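学習用ノートアプリ「Patamow」、共有プリントへの手書きに対応 低価格端末でも動作

教育向けソフトウェアを手がけるTrireroは5月、ブラウザーで使う学習用ノートサービス「Patamow」を更新し、教員が配布したプリントに児童生徒が直接手書きできる機能を追加した。既存の契約校は追加料金なしで利用できる。

これまでのPatamowでは、配布されたプリントは閲覧のみで、書き込むには一度端末に保存し、別のアプリで開く必要があった。提出の際も改めてアップロードしなければならず、低学年のクラスでは授業時間の多くが操作の説明に費やされるという声が寄せられていた。

更新後は、課題の画面で「書く」を選ぶとプリントの上にペンと消しゴム、蛍光マーカーが表示される。書いた内容は自動で保存され、「出す」を押すと教員の一覧に届く。元のプリントは書き換えられず、書き込みは別の層として記録されるため、教員は表示と非表示を切り替えながら確認できる。 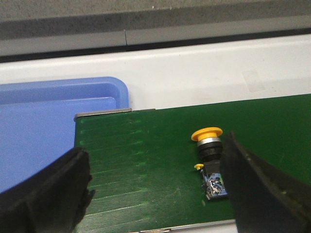

対応するのはPDFと画像の2形式で、1つのプリントにつき32ページまで。表計算や文書作成ソフトのファイルは、あらかじめPDFに変換しておく必要がある。タッチ操作に対応しない端末では、マウスやタッチパッドで線を引くほか、文字入力の枠を置くこともできる。

同社によると、開発にあたっては校内の回線が混み合う時間帯の動作を重視した。書き込みは端末側にいったん蓄えられ、接続が戻った時点でまとめて送信される。試験運用には13校が参加し、1,000人ほどの児童生徒が国語と算数、理科の授業で使った。試験期間中に要望の多かった「一つ前に戻す」ボタンの拡大表示は、今回の正式版に取り入れられている。

一方、複数の児童生徒が同じプリントに同時に書き込む共同編集は見送られた。グループ学習で使う場合は、代表者の端末で書き込むか、班ごとに別のプリントを配る形になる。共同編集の提供時期は決まっていない。 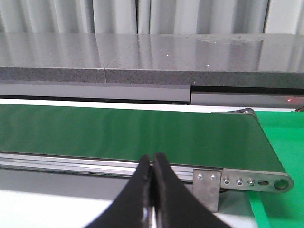 採点支援サービスとの連携も

今回の更新では、Zawadzkaの採点支援サービス「Mulavia」との連携も始まった。Patamowに提出されたプリントをMulavia側で開き、丸付けやコメントを入れて返却できる。返却されたプリントは元の課題と同じ場所に表示され、児童生徒が新しい画面を覚える必要はない。

連携を使うには両サービスの契約が必要で、設定は学校の管理者が行う。管理画面の「外部サービス」からMulaviaを選び、発行された接続用の番号を入力する。一度に返却できるのは20件まで。それを超えるクラスでは数回に分けて操作する。

手書き機能は初期状態でオフになっており、管理者が学年またはクラス単位で有効にする。保護者向けの閲覧画面では、書き込み済みのプリントは教員が返却したものに限って表示される。操作手順をまとめた資料は、管理画面の「ヘルプ」から入手できる。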